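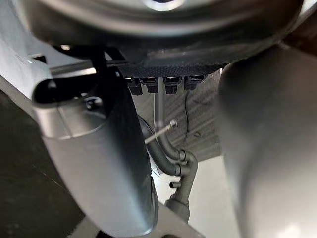

글 | 노트부르가 브루너 (Notburga Brunner), 넘햄 공방 소식지 '작업대 아래' 담당

지난달에 뒤쪽 배선 이야기를 조금만 쓰겠다고 해 놓고 의자 바퀴 이야기로 지면을 다 써 버렸죠. 그래서 이번 달은 딴 길로 새지 않고 바로 호스와 커넥터로 들어갑니다. (바퀴는 다 갈았어요! 이제 밀면 똑바로 갑니다.)

까만 커넥터 네 개가 나란히 붙어 있고 그 밑으로 짙은 회색 주름 호스가 느슨하게 늘어진 모습, 저는 이런 걸 보면 이상하게 마음이 놓여요. 남들은 뒤쪽이고 아래쪽이니까 안 보이면 그만이라고 하는데, 저는 기계든 가구든 집이든 꼭 허리를 숙여서 아래를 들여다보는 사람이거든요. 남의 집 싱크대 밑도 열어 보고 싶어서 손이 근질근질합니다. 물론 안 열어요. 한 번 열었다가 친구한테 한참 놀림을 받았어요.

11월 한 달은 거의 이 아래쪽에서 보냈습니다. 공방에 있는 장비들 선을 한 번씩 다 살펴보자고 마음먹은 게 여름이었는데, 더운 날 바닥에 엎드려 있기가 싫어서 미루고 미루다가 결국 바닥이 차가워진 다음에야 시작했네요. 무릎 방석을 깔고, 손전등을 입에 물고, 수첩은 자꾸 어디로 굴러가고요.

먼저 주름 호스 이야기부터 할게요. 선을 감싸는 용도로 쓰는 주름관은 길이를 딱 맞게 자르면 안 됩니다. 저도 예전에는 남는 부분이 보기 싫어서 최대한 짧게 잘랐어요. 잘라 놓고 보면 반듯하니 참 예쁘죠. 그런데 커버를 열거나 장비를 벽에서 조금만 당겨도 끝부분이 팽팽해지고, 그러면 힘이 전부 커넥터 쪽으로 가요. 커넥터는 당기라고 만든 물건이 아니잖아요. 그래서 요즘은 일부러 한 번 휘어 내려갈 만큼 여유를 둡니다. 한쪽으로 갔다가 반대쪽으로 돌아오는 느슨한 곡선 하나면 웬만한 움직임은 받아 줘요.

그렇다고 여유가 많을수록 좋은 것도 아니에요. 창가 쪽 장비에 제가 처음 끼운 게 카비코(Cavico) 주름관이었는데, 자르기 아까워서 한 묶음을 거의 통째로 썼더니 바닥에 똬리를 틀고 앉았더라고요. 빗자루가 걸리고, 톱밥이 주름 사이마다 들어가고, 지나가던 사람 발이 걸리고. 결국 다시 빼서 길이를 재고 227센티미터에서 잘랐습니다. 이 숫자는 그 장비 자리에만 맞는 숫자니까 따라 하지 마세요. 저는 다음에 또 까먹을까 봐 여기 적어 두는 거예요.

자르는 방법도 물어보시는 분이 꽤 있는데, 주름의 골을 따라 칼을 돌리면 깔끔하게 떨어집니다. 마루를 자르면 끝이 너덜너덜해져요. 가위는 저도 급할 때 쓰긴 하는데 관이 납작하게 눌려서 다시 동그랗게 펴느라 시간이 더 걸립니다. 자른 다음에는 안쪽을 손가락으로 한 바퀴 훑어 보세요. 까칠하면 고운 사포로 살살. 그 까칠한 데에 전선 피복이 몇 달 동안 쓸린다고 생각하면 저는 좀 소름이 돋아요.

구부릴 때는 너무 작게 말지 않는 게 좋습니다. 어디까지 구부려도 되는지는 관마다 다르니까 포장에 적힌 걸 보시고, 포장을 벌써 버렸다면 (저도 늘 버려요) 손으로 휘어 보다가 주름 한 칸이 안으로 꺾여 들어가는 느낌이 나기 한참 전에 멈추면 됩니다. 한 번 접힌 자리는 펴 놓아도 다음에 꼭 거기서 또 접히더라고요.

자, 이제 커넥터. 저는 커넥터가 한 줄로 나란히 있는 걸 아주 좋아하지만, 똑같이 생긴 게 나란히 있으면 정말 헷갈립니다. 빼기 전에는 다 외울 수 있을 것 같거든요. 왼쪽부터 하나, 둘, 셋, 넷, 이걸 어떻게 잊어버려? 그러고는 차 한 잔 마시고 돌아오면 손에 든 게 몇 번째 것인지 모르겠는 거예요. 그래서 이제는 뺄 생각이 들기만 해도 이름표부터 붙입니다. 꽂는 쪽에 하나, 선 쪽에 하나, 같은 글자로 짝을 맞춰서요.

이름표는 비싼 것도 써 봤는데 지금은 2,000원짜리 천 테이프에 유성펜으로 적는 방식으로 돌아왔어요. 종이 스티커는 몇 달 지나면 가장자리가 일어나고, 투명 테이프로 덮으면 끈적한 게 삐져나와서 먼지가 까맣게 앉습니다. 천 테이프는 깃발처럼 반으로 접어서 붙이면 양쪽에서 다 읽혀요. 까만 선에는 흰색, 흰 선에는 노란색. 이게 다예요.

글자는 짧게 쓰세요! 저는 처음에 "창가 쪽 두 번째 장비 뒤 왼쪽 선"이라고 썼다가 테이프가 선보다 길어진 적이 있어요. 지금은 장비마다 글자 하나, 자리마다 숫자 하나, 이렇게만 씁니다. 대신 수첩에 풀어서 적어 둬야 해요. 수첩이 없으면 그냥 암호니까요. 수첩은 입구 선반, 초록색 파일 옆에 있습니다. 볼펜도 끈으로 묶어 뒀는데 벌써 두 번이나 끈만 남아 있었어요. 볼펜 가져가신 분, 돌려주시면 아무 말 안 할게요.

커넥터를 뺄 때 선을 잡고 당기는 분이 아직 계세요. 저도 급하면 그러고 싶은 마음을 알지만 꼭 몸통을 잡아 주세요. 걸쇠가 있는 종류는 누르는 자리가 반대쪽에 숨어 있을 때가 많아서, 안 빠진다 싶으면 힘을 더 주지 말고 손거울로 뒤를 한번 비춰 보는 게 빠릅니다. 제 손거울은 화장품 가게에서 산 접이식인데 공방에서 제일 자주 빌려 가는 도구가 됐네요. 그리고 전원! 스위치만 끄지 말고 플러그까지 뽑고 시작하는 거, 다들 아시죠? 아셔도 한 번 더 씁니다.

먼지는 마른 붓이 제일이에요. 그림 그릴 때 쓰던 납작한 붓 하나를 아예 이쪽 전용으로 돌렸습니다. 주름 호스는 골을 따라 빙 돌려 가며 쓸고, 커넥터 위쪽은 살살 털고, 떨어지는 먼지는 청소기를 밑에 대고 받으면 바닥을 두 번 닦지 않아도 돼요. 물걸레는 바깥쪽 판에만 쓰고 안쪽으로는 안 들어가게 합니다. 올록볼록한 무늬가 있는 면은 붓으로도 잘 안 되는데, 그럴 땐 부드러운 칫솔이 좋았어요. 힘을 빼고 무늬의 대각선 방향으로요. 이건 제가 이것저것 해 보다가 얻은 요령이라 다른 방법이 있으면 꼭 알려 주세요.

묶는 재료 이야기도 빠질 수 없죠. 플라스틱 케이블 타이는 단단해서 좋긴 한데, 우리 공방처럼 배치를 자주 바꾸는 곳에서는 자르고 버리는 게 너무 많아요. 게다가 끝을 비스듬히 자르면 그게 또 얼마나 날카로운지, 제 손등에 증거가 있습니다. 그래서 토스타(Tostar) 벨크로 띠로 조금씩 바꾸는 중이에요. 조일 때는 손가락 하나가 들어갈 정도로만. 꽉 조이면 보기에는 야무진데 안에서 선끼리 눌려서 나중에 한 가닥만 빼려고 할 때 고생합니다. 주름관 위에는 벨크로가 조금씩 미끄러져 내려오는 일이 있어서, 저는 골 하나에 띠가 걸리도록 폭이 좁은 걸로 골라 써요.

수직으로 내려오는 봉이나 다리가 있으면 거기에 선을 기대고 싶은 유혹이 생기는데, 먼저 그게 움직이는 부품인지부터 확인하세요. 저는 가만히 있는 기둥인 줄 알고 묶었다가 높이를 조절하는 순간 선이 통째로 따라 올라가는 걸 본 적이 있습니다. 다행히 여유를 넉넉히 둔 덕에 빠지지는 않았지만 심장이 철렁했어요. 움직여 보고, 끝에서 끝까지 다 움직여 보고, 그다음에 묶기.

버려야 할 것을 고르는 기준도 이참에 정했습니다. 주름관은 갈라진 데가 한 군데라도 있으면 교체. 색이 바랜 것만으로는 버리지 않습니다. 커넥터는 꽂았을 때 헐겁거나, 그을린 자국이 있거나, 걸쇠가 부러졌으면 무조건 빼서 빨간 통에 넣어 주세요. 빨간 통에 든 건 아까워도 다시 꺼내 쓰지 마시고요. 지난번에 누가 꺼내 쓴 걸 제가 또 넣고, 그걸 또 누가 꺼내서, 같은 커넥터를 세 번째 만났을 때는 좀 반가울 지경이었어요.

남은 자재는 지금 베니테스(Benítez) 상자에 모아 두었습니다. 창고 문 열고 들어가서 오른쪽 아래 칸이에요. 주름관 자투리는 손바닥보다 긴 것만 남겼고 굵기별로 끈을 묶어 놨습니다. 짧은 토막도 모서리 보호대로 쓸모가 있다고 하셔서 따로 봉지에 담긴 했는데, 겨울 지나도록 아무도 안 가져가면 그때는 비울게요.

아직 못 한 곳도 있어요. 안쪽 벽에 붙은 긴 작업대 밑은 손전등으로 한 번 비춰 보고 조용히 일어났습니다. 멀티탭 밑에 멀티탭이 있고, 그 옆에는 어디에도 안 꽂힌 선이 한 무더기예요. 거기는 혼자 하면 안 될 것 같아서 같이 엎드려 주실 분을 찾습니다. 저녁 일곱 시쯤이면 저는 대개 공방에 있으니까 편할 때 들러 주세요. 무릎 방석은 하나 더 사 둘게요. 생강차도 있습니다.

다음 호에는 작업대 밑 그 무더기를 어떻게 했는지 쓰고, 질문 주셨던 천 테이프 자국 지우는 법도 같이 실을게요. 혹시 집에서 쓰는 방법이 있으면 입구 쪽지함에 넣어 주세요. 이름은 안 쓰셔도 되지만 글씨는 조금만 크게 부탁드려요.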